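2025-05-15
Bench notebook, adhesives corner

Hide glue, round four. Continuing from the page with the coffee ring on it.

Where we left off: the chair joint samples from the last batch failed at loads I would be embarrassed to write on a price tag. Two of them came apart while I was labeling them. The plan today was to find out whether the glue is bad, the cooking is bad, or I am bad, in the order that flatters me most.

Started with the glue. We have two sacks on the shelf, the Lotska granules and the older Kiren flakes that came with the building and may be older than the building. Soaked 90 grams of each in cold water, equal weight, in the jam jars with the good lids. The Lotska swelled up evenly and looked like tapioca. The Kiren sat at the bottom and sulked for two hours, then turned into a mat with a dry middle. Broke it up with a chopstick. Gave it until after lunch, at which point it had more or less forgiven me.

Both jars into the water bath. The dial on the pot says 60 C. The dial on the pot has said 60 C through every batch in this notebook, and I have copied it down faithfully each time like a monk. Today I put the probe thermometer in the glue itself and read 94.

So there is your finding. Anything I wrote on the previous pages about "brittle lots" and "possible contamination in the sack" should be read with that number in mind. I had been making soup. Overheated hide glue loses strength a bit at a time and gives no sign of it apart from getting thinner and smelling slightly worse, and it smells like hooves to begin with, so good luck noticing.

Threw out both jars, soaked new ones, and ate a sandwich outside.

Second attempt: pot off the dial completely, running through the Monovon controller we bought for the etching tank. Had to borrow its probe and tape it to the inside wall of the jar. The tape let go once. After that I wedged it with a clothespin and it held the setpoint within a degree all afternoon. Whoever needs the etching tank this week, the controller is on the glue side and I would like to keep it until somebody shouts.

Viscosity check, such as it is: lift the brush, watch the string. The new Lotska runs off in a steady thread and then breaks into beads, the way the old book says it should. The Kiren is a little stringier and a lot darker. Both tack between finger and thumb in a few seconds. The boiled batch never really did that, and I remember thinking at the time that I must have cold hands. 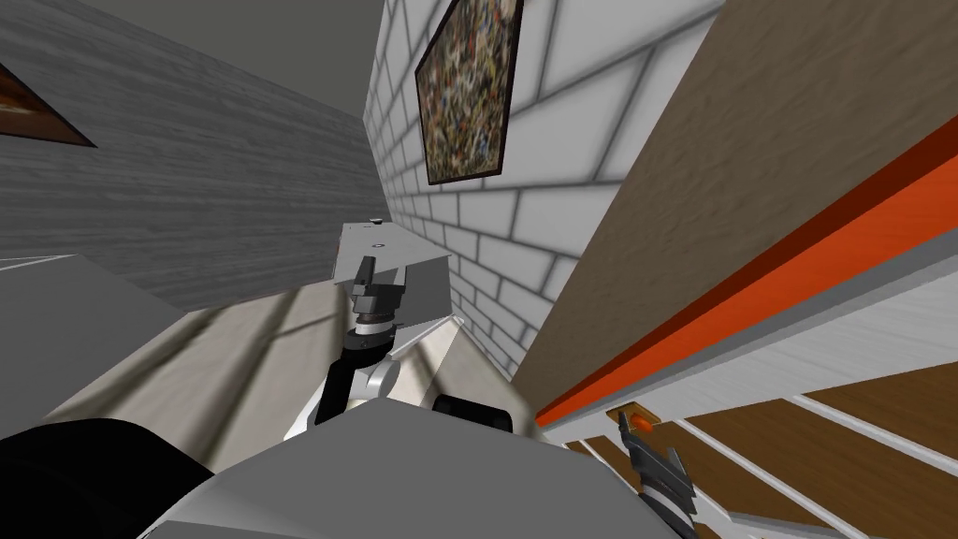

Could the boiled glue have been saved by cooking more water out of it? Thickening it only gives you thick weak glue – the long protein chains are already chopped up, and evaporating water doesn't put them back together.

I did check that on a leftover spoonful before the jar went in the bin. Let it reduce until it looked respectable, glued two maple offcuts, clamped overnight from the last session. They parted with a twist of the wrist and a noise like a cracker. The wood surface came away clean on both sides, so it was the glue line that went and the maple had no complaints.

Clamping notes for today's samples. Twelve lap joints in each glue, 24 in all, maple on maple, planed this morning and wiped with a dry rag. Numbered in pencil on the end grain. L for Lotska, K for Kiren. I warmed the pieces on the radiator shelf first, which I skipped in March out of confidence. On cold wood this stuff gels before you can get the clamp handle around, and then you are squeezing jelly and congratulating yourself.

Open time felt like a minute at most. I got better at it from L4 onward. L1 and L2 are a little out of square and L3 has a fingerprint in it that could be used in court. I'm leaving them in. If we only test the tidy ones we'll learn how strong I am on a good day.

K7 slipped when I put the clamp on. Slid it back inside a few seconds, but mark it as suspect.

Squeeze-out: left it on until rubbery, then peeled with the bamboo scraper. Much nicer than chasing it with a wet rag, which thins the line at the edge and leaves a halo under the finish. The peelings are in the lidded tin and can go back in the pot once, according to the book. I'd say once is generous.

Old numbers, for comparison. Best lap joint in the boiled series let go at 746 newtons. The others were well below that and I'm not going to recopy them here, they're on the coffee ring page and they have suffered enough. The new ones get pulled after a full cure in the jig, same rate, same grips, and please the same person on the lever, because the last time we swapped hands halfway through we spent a day explaining a trend that was just somebody's shoulder.

About the jig: the lower grip still creeps. Put a strip of sandpaper in there, grit side to the wood. It's a patch. The real fix is to recut the jaws, and that has been on the list since August, under "small jobs."

For the Aliyu job (the twelve side chairs with the loose back rails) my feeling is we hold off on reassembly until these samples are pulled. The client would like them back. The client would also like to sit on them, and I think the second wish should outrank the first. Dry fit is done on all of them and the old glue is cleaned off the tenons with warm water and a toothbrush. Two tenons are undersized from some past repair with a rasp and a lot of feeling. Those want a veneer shim, and hide glue will not fill that gap however it's cooked, so don't let me talk myself into it at five o'clock.

Storage: what's left of both jars is in the fridge, second shelf, labeled on the lid and on the side. It looks like apple jelly. Please read labels. Reheat gently, once, and toss it if it has fur or smells sharper than usual. I know that's a hard call with this material.

Things to do:
Masking tape over the pot dial with NO written on it. Done while writing this.
Check the other pot, the one by the veneer press. Same make, same dial, same trust placed in it by the same person.
Order another probe so the etching tank can have its own back.
Go back through the earlier pages and pencil "94 C, see May" next to everything glued from that pot.
Find out who has the small bar clamps.

Added later: checked the other pot. It reads low. Between the two of them they average out nearly right, and I am not going to do anything with that information tonight.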